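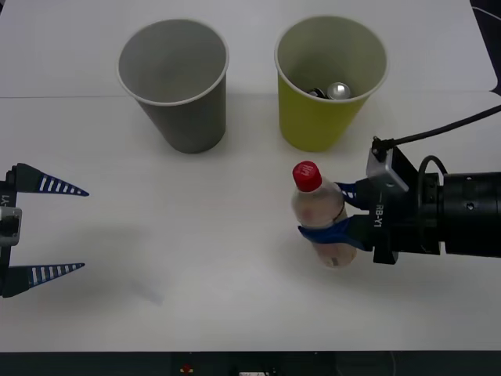

Inna Marchuk -- sorting project notebook, Plurnerby robotics class
10th December

Long session on the right arm. Lụa on the keyboard, me on the stop button and the notes, Dénes in and out between marking. Task is the same as last time: pick the bottle, put it in the grey container. Plastic goes to grey, everything else goes to yellow-green. The left arm stays parked open on its side and does nothing until we get to the handover task, and that won't be before the end of term.

Started with the approach height. The Dondaser config still had the value from June in it, when we were using the taller jar, so the wrist came in high and closed on the cap. Lụa lowered it to 185 mm and we left it there. The cap is hard and ridged and the fingers don't like it. On the body they get a proper hold. Grip point in the config is now the middle of the body, and I've put a comment beside it so whoever edits the file next doesn't change it back.

The tilt is still with us. When the fingers close, the bottle leans over with the cap end pointing away to the left, and it stays leaning while it's held. Veronika thinks the two fingers aren't arriving together and the first one pushes the bottle before the second one can stop it. I think the wrist is slightly rotated when it comes in. Could be both. We tried slowing the close and it made less difference than I expected. Then we tried a 400 ms pause between reaching the pose and closing, so the arm has settled before anything touches. That one is worth keeping. It's in the config as settle_time and should not go lower without a note in here.

A lean matters less than I first thought for the drop, because the container mouths are wide. It matters a lot for the release. If the bottle is leaning when the fingers open, it can swing against the rim. Margit suggested bringing the release point in from the rim toward the centre of the mouth and leaving the lean alone for now. Agreed. She is going to redo the release poses for both containers so they match.

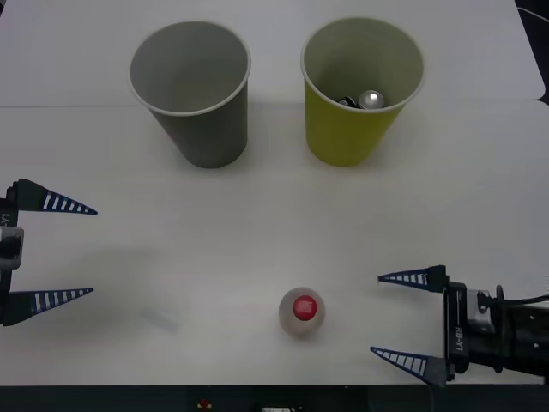
Start layout, bottle standing, both grippers open.

Vision side. Sipos (the detector script, for anyone new) finds the bottle by the red cap and takes the body position from that. Good when the bottle is upright, because from overhead the cap is a clean disc in the middle of the body. Once the bottle is lying down or leaning, cap centre and body centre are different places and the script doesn't know it. Dénes wants the class to work this out for themselves so I've been told not to fix it. Writing it down here anyway so it isn't forgotten.

It also gets confused by the shiny piece in the yellow-green container. The highlight is bright enough that Sipos sometimes calls it a separate item to be picked up, and then the planner tries to send an arm into the container after it. Lụa masked off the inside of both containers in the detector, which stops that. The mask is drawn for the present positions only. If anybody shifts a container, redraw the mask. We should mark the table under the bases. Tape is in the second drawer but the white is too close to the table colour, use something darker.

The smudge on the left of the table under the parked gripper did not come off with a dry cloth. It doesn't show up in the detections so I left it.

Cable on the right wrist: watched the loop through a full run of the reach. It clears. When the wrist turns past the release angle the loop gets tighter than I would like, and Margit's new poses should keep us short of that. Until they are in, don't use the old yellow-green release pose at full speed.

Lost half an hour to the logger. It was writing to the previous session's folder and nothing told us. Veronika found it when she went looking for the gripper current plots and got the wrong ones. Those early runs are in the old folder with today's times on them -- don't delete it until I've moved them across. The logger now refuses to start if the folder already exists.

Competition notes, from Dénes. The Clesine round gives each team 12 minutes at the table including set-up, and a maximum of 2 people at the bench. So we need to decide who is at the keyboard and who is at the stop. Lụa is happy to do keyboard. I'd like somebody other than me to do stop, as I'm the one who talks to the judges. Veronika is thinking about it.

Set-up is where we're slow. Containers down, bottle down, detector on, mask checked, arms to start pose. We do it in a different order each time and then something gets skipped. I've written an order on a card and clipped it to the monitor. Change it if it's wrong, but change it on the card.

To do:
Margit -- new release poses, both containers, then tell Lụa so she can check the wrist angle.
Lụa -- test wrist rotation on its own, no pause change, no speed change, so we find out which of us is right about the tilt.
Veronika -- plot finger positions during the close, both fingers on one graph.
Me -- move the log files, tape the table, ask Dénes whether the class can see the masked detector or whether they get the plain one.

Arms left at start pose with power off at the wall. Bottle is back on the shelf with the spare.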